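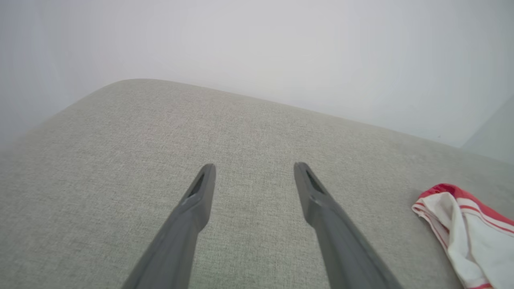
Folding on the couch or folding on a table
Household and Laundry board

Turnamholm wrote:
Moved into a smaller unit and there's no bench in the laundry, so all my folding happens on the couch now. It's a grey woven one, pale, the flecky sort that hides lint. Tea towels are fine on it. Shirts come out worse than they did on the old kitchen table. Does anyone fold on upholstery full time and get a decent result, or should I give up and buy a folding table? I've got 76 cm between the dryer and the wall.

Bassi wrote:
I've done it on the couch for years. You need the flat part of the seat. If you go near the rounded front, the sleeve slides off while you're doing the other side and you start over.

kulby_2 wrote:
Table. A cushion gives when you press on it so you never get a sharp line. I tried it both ways with work shirts and went back to the table inside a week.

Turnamholm wrote:
I don't iron anything so I'm not after a sharp line. I just want them to stack.

Bassi wrote:
Then stay on the couch. What size is the flat part? Mine takes one T-shirt at a time and the rest of the basket sits on the floor.

Turnamholm wrote:
Big enough for a shirt if I keep the pile off to one side. I'll put up a picture of the corner. 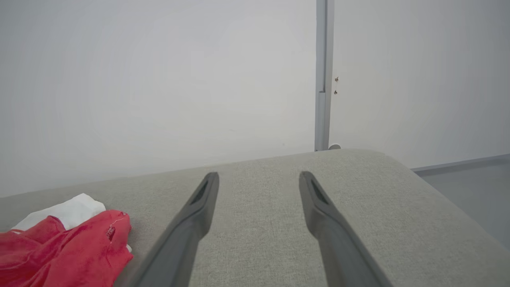 Red one and the white cloth on the grey, rounded corner at the right

kulby_2 wrote:
I wouldn't have red and white sitting together like that if either of them is at all damp. I lost a good pillowcase that way last October.

Turnamholm wrote:
They're dry. Both came out of the dryer.

kulby_2 wrote:
OK. I'd still sort by colour before folding. It's less to think about when you put things away.

Testinden wrote:
I don't agree with that. Sort by who owns it or which room it goes to. Colour only matters before the wash. Once it's dry you're making extra piles for no reason, and on a couch you haven't got the space for extra piles.

kulby_2 wrote:
I live by myself so everything goes to the same drawer. Colour works for me.

Testinden wrote:
Fair enough, different house.

We had the same argument at the centre and ended up with a padded grey surface for the folding mornings. I was on the side of the bare table and got outvoted. I've come around on it for towels and knits. Things don't skate away from you the way they do on laminate. 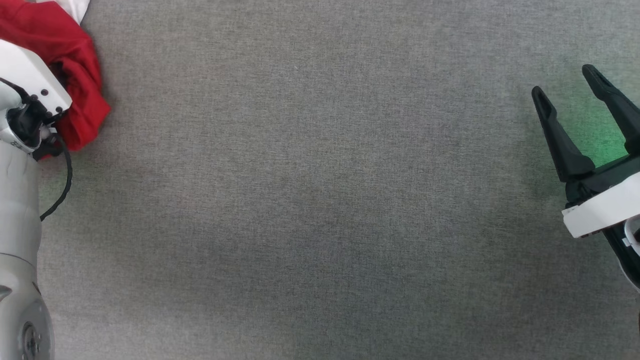 Kulby Neighbourhood Centre – Home Skills Group

Folding on a soft surface

Clear the middle first. Push whatever is waiting up to one corner and leave it bunched.

Take one piece from the pile and shake it out away from the surface, then lay it face down with the neck away from you.

Smooth from the centre outwards with a flat hand. Don't press down hard, the padding will spring back and bring the creases with it.

Fold the sides in, then the sleeves back, then the bottom up in two goes.

Lift the finished piece with both hands underneath and stack it on something hard. A chair is fine.

Brush the fabric down at the end. Dark lint shows on light grey and gets onto the next person's whites.

Questions to Kazimír Vondráček at the front desk. Sheet revised Wednesday, June 30, 2021.

Bassi wrote:
The bit about stacking on something hard is right. I used to stack on the cushion next to me and the whole lot fell over whenever I sat down.

kulby_2 wrote:
"Bottom up in two goes" gives you a thick fold at the hem. I do thirds.

Testinden wrote:
Thirds is fine if your shelf is deep enough. Ours is shallow so we do it in two.

Turnamholm wrote:
Tried it tonight with 10 shirts. Smoothing from the middle helped a fair bit. I'd been dragging from the collar down and bunching it all up at the hem. The stack is on a kitchen chair now and it's staying put.

Still not happy with the long sleeves. They come out wider than the body.

Bassi wrote:
Fold the sleeve down along the side, not straight across the back. It should lie parallel to the edge.

kulby_2 wrote:
Or get the table. Mine folds flat to 7 cm and lives behind the door – it would fit in your gap beside the dryer with heaps of room left over.

Turnamholm wrote:
I'll measure the door side on the weekend. If the table doesn't fit there I'm sticking with the couch.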